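Parts tray for rebuilds - worth it?

porgate_pc
I've got 4 old office towers to strip and rebuild, and I keep losing track of what came out of which. Last time I had bits all over the bench.

What I do now is lay the case on its side, take the panel off and give every part its own slot in a tray. Drives stand on end in their caddies, memory lies flat. 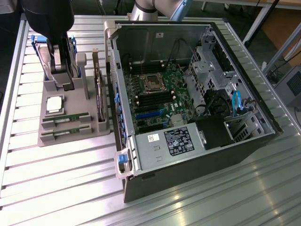 The processor goes in a shallow pocket so it can't slide about. Cards stand upright - less chance of knocking the contacts. Takes about 20 minutes to set up.

Retusell
Seems a lot of bother. I use an egg box and a tea towel.

bundilport
Wouldn't stand a drive on end myself. One nudge and it's over.

porgate_pc
They sit in slots, so not had one go yet.

Retusell
Fair enough. Still keeping my egg box.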